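Werkstattbuch, Greifervergleich Erdbeere
30. August
Eingetragen: Heidrun Nägeli

Clurkberg schreibt im Datenblatt, der Zweifingergreifer fasse weiches Obst »ohne Nachjustage«. Das stand im Februar auch schon beim Vorgänger, und damals haben wir Mus vom Papier gekratzt. Ich glaube es also erst, wenn Renatos Protokoll es hergibt.

Aufbau wie gehabt, Packpapier mit Klebebandraster, Erdbeeren frei auf dem Papier, Teller daneben. Gegriffen wird nur mit dem linken Arm. Der rechte Arm bleibt oben. Bananen und Apfel im Korb nicht anfassen, die kommen erst dran, wenn Mirjana die Öffnungsweite neu eingetragen hat.

Steuerung: erst Titar, dann Negi, jeweils gleiche Bahn, gleiche Geschwindigkeit. Schließkraft in den Einheiten des Herstellers auf 195 gesetzt. Was das in Newton heißt, weiß bei Clurkberg offenbar auch keiner, Elvia hat zweimal nachgefragt. Die 600 aus der Kurzanleitung habe ich gar nicht erst probiert.

Titar: 11 Griffe, davon acht brauchbar. Zwei Früchte am Kelch verdreht, eine weggerollt. Negi: 11 Griffe, neun brauchbar. Renato hält das für einen Vorsprung. Ich halte es für eine Erdbeere Unterschied. Mit so kleinen Zahlen schreibe ich keine Empfehlung, auch wenn Nataša bis zur Bestellung gern eine hätte.

Die Gumex-Fingerauflagen liegen noch in der Schublade. Sollen laut Vertreter alles lösen. Satzpreis 1188 Euro, dafür will ich vorher sehen, dass die jetzigen Spitzen wirklich das Problem sind. Mein Verdacht ist eher die Höhe beim Anfahren: Der Greifer kommt gelegentlich zu tief, schiebt an und fasst dann schief. Kein Gummi der Welt hilft dagegen.

Kabel am linken Greifer macht mir weiter Sorgen. Die Schleife ist lang und zieht vermutlich beim Drehen am Handgelenk. Renato sagt, das sei im Rauschen — kann sein, gemessen hat er es nicht.

Offen:
Höhe über dem Papier an allen vier Ecken nachmessen (Mirjana)
Kabel höher abfangen, danach Negi wiederholen
Druckstellen nach einer Stunde ansehen, nicht gleich nach dem Griff

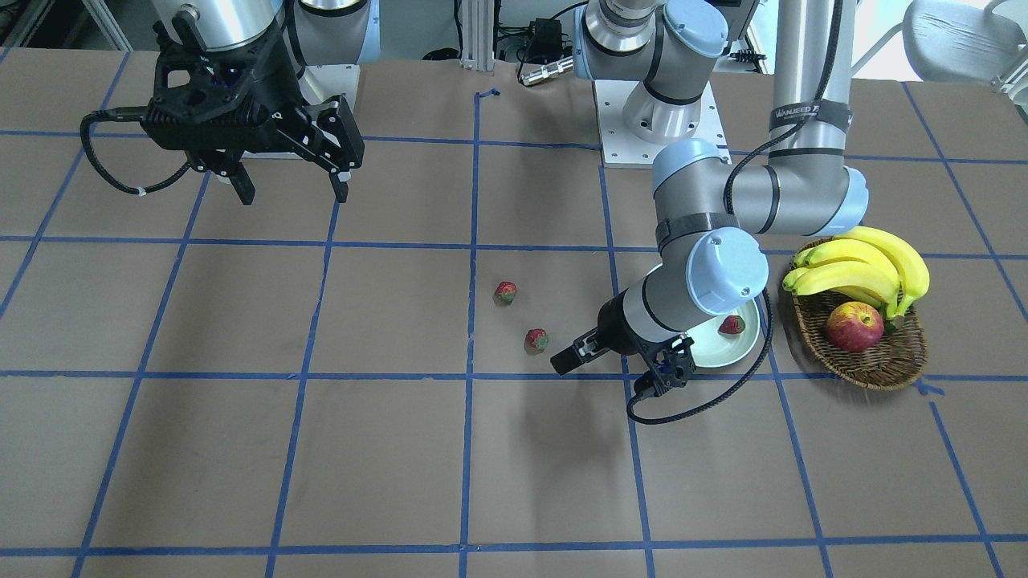
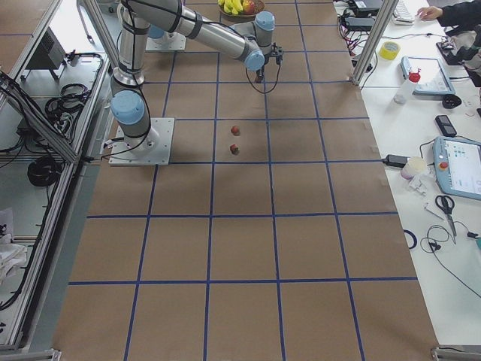
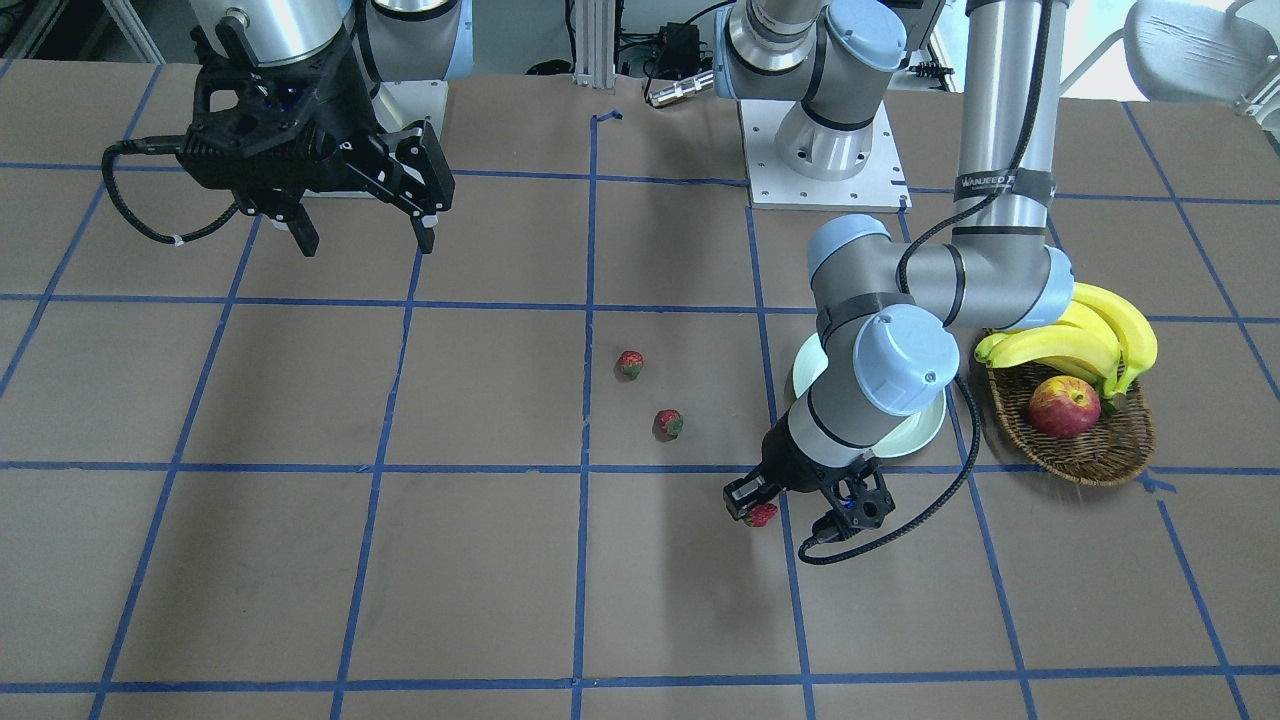
Greifversuche Erdbeere auf dem Rastertisch; im letzten Bild hält der linke Greifer eine Frucht.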